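Wash Day at Camside

I inherited my aunt's laundry the same week I inherited her apartment. Her name was Yevdokiia Hladun, and she left me apartment 87, a wicker basket, a front loader, and a shoebox of letters from a man in Stasiv who signed himself only M.

I'd read every letter twice by Monday, November 21, 2022, and then I ran out of excuses and started on the clothes.
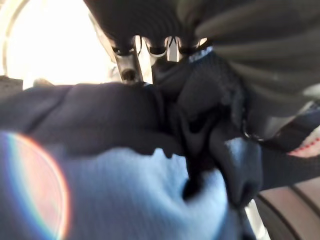
My aunt never threw out a garment she could argue with. She had coats older than me, skirts she'd taken in and let out again, and a dark gray thing with pleats that I took for a skirt until I found the metal clips bunched up under its edge, and a strip of white-and-blue trim along the side. It smelled like the ferry to Borketeo. M. had written about that ferry – "you wore the gray and the wind took it" – and I sat down on the floor for a while.

Then I got up, obviously, because laundry doesn't wash itself! I did darks, I did whites, I argued with the dial.

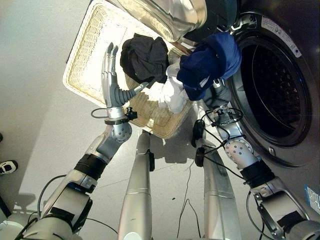 In the pocket of a cardigan I found a ticket stub from 2000, soft as felt. Mistari to Borketeo, one way. She'd told the whole family she spent that winter at home with her bad knee (she had wonderful knees), and we'd all mailed her get-well cards.

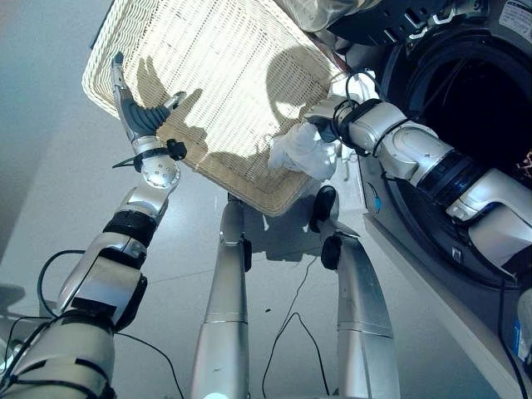
Her basket, the machine, and me still not done.

I called the number on the last letter. It rang so long I'd started folding a pillowcase with my chin.

"Is she washing the gray?" a man said, before I'd said a word.

"I am," I said. "I'm her niece."

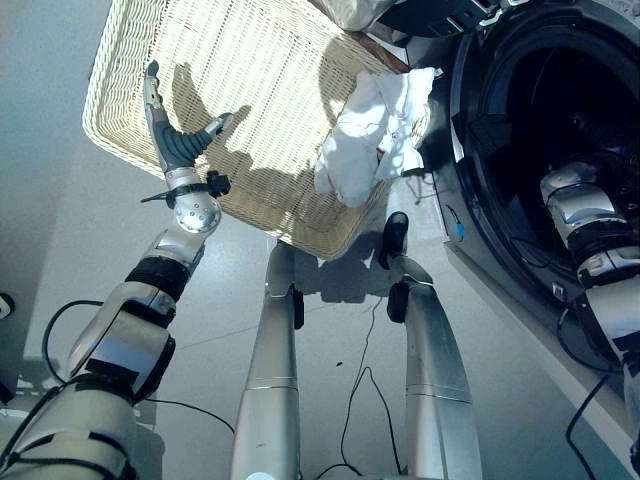 The Reply

He came on the early bus with a bag of pears. I had the gray thing on a hanger by the window, and he went straight to it and put his hand on the trim.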